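Recording tidy-up examples for the Netodico learner, part 3

Before you start, put the patterned cloth on the table and lay out the objects. The pen holder goes near the middle. Leave one marker outside it, so the learner has something to pick up.

Bring the hand slowly above the object and stop for a moment before you close the fingers. Examples without this stop were difficult to use in our March set. 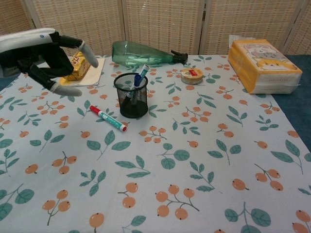

Hand above the yellow snack package, fingers open.

For the marker task, record 18 examples for each layout, then change the angle of the markers. Keep the other hand at the side, away from the cloth. If you touch a wrong object, do not delete the example. Mark it as "failed" and write one line why.
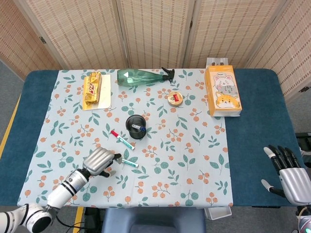 Marker task: left hand over the teal-capped marker, right hand at the side.

Save the set under the layout number and send it to Charito Mangubat for checking.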